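# Handheld Gripper Cell: Progress Report, January

Prepared by Ilze Krūmiņa for Zewditu Lemma, Konbridge

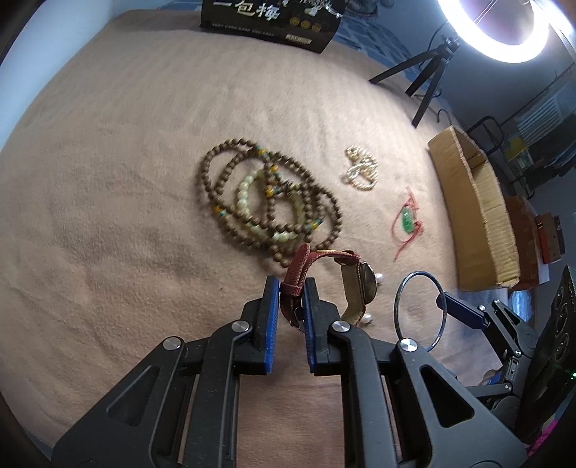

The reporting period covered the finger pad change, the linkage rebuild on both grippers, and the first full set of small-object trials after the rebuild. Work on the cable guides did not start and moves to the next period.

## Status at a glance

| Item | State |
|---|---|
| Finger pads, both grippers | Replaced |
| Linkage screws and bushings | Replaced on gripper A, screws only on gripper B |
| Zero-gap check | Passing on A, passing with shim on B |
| Small-object trials | 1,103 logged |
| Cable guides | Not started |
| Spare linkage plates | On order from Brolier |

## Finger pads

The old pads had gone hard at the tips. The new pads are blue, cut from Nendex sheet, and bonded to the inner face of each finger. Bond time is 19 hours under a light clamp. We tried a shorter cure on one pair and the left pad crept toward the tip during the first day of use, so that pair was stripped and redone.

Pads are now inspected at the start of each session and wiped with a dry cloth at the end. Alcohol is no longer used on them. The replacement interval is set at 400 grasps for jewelry and other hard-edged items. For fabric and soft packaging we have no figure yet.

## Linkage

Gripper A had side play at the finger tips, enough to let a thin strap roll out of the grasp when the tool was turned. The cause was wear in the bushings at the inner pivots. All bushings were changed and the screws refitted with medium thread locker. Play at the tips is now below what our gauge can read.

Gripper B had less wear. The screws were changed and the old bushings kept. Its fingers met slightly out of parallel after reassembly, and a shim under the right finger corrected this. The shim is a temporary fix. It will come out when the Brolier plates arrive.

The order of work that gave the best result:

1. Close the fingers on the setting block before any screw is tightened.
2. Tighten the inner pivots first, then the outer ones.
3. Open and close the linkage by hand through full travel.
4. Remove the block and check the gap at tip and root.

Doing the outer pivots first twists the plates and the gap opens at the root.

## Small-object trials

The table is set with mixed jewelry on fleecy fabric: a leather-strap watch, wooden prayer beads, a jade-like bead bracelet, pearls, a red string with a green pendant, and a thin metal bangle. The watch is taken by the strap near the buckle end, with the case hanging free. This grasp loads one side of the pads and was chosen as the standard check after any pad or linkage work.

Loose pearls remain the weak point. The fabric gives way under the finger tips, and a pearl is pushed down into the pile before the pads close on it. Subramaniam has suggested a firmer backing under the fabric. We will test that before changing the pad profile.

The ring light was moved back after glare on the bangle spoiled part of one Tuesday session. Those runs are marked in the log and left out of the count above.

## Open items

- Gripper B bushings, to be changed together with the plates. Planned downtime is 6 hours.
- Cable guides for both tools.
- Pad life on soft items.
- A second setting block. The present one is shared and holds up work when both tools are apart.

No change to the budget is requested. The added pad stock was covered by the consumables line, and the Brolier order is within the spares allowance.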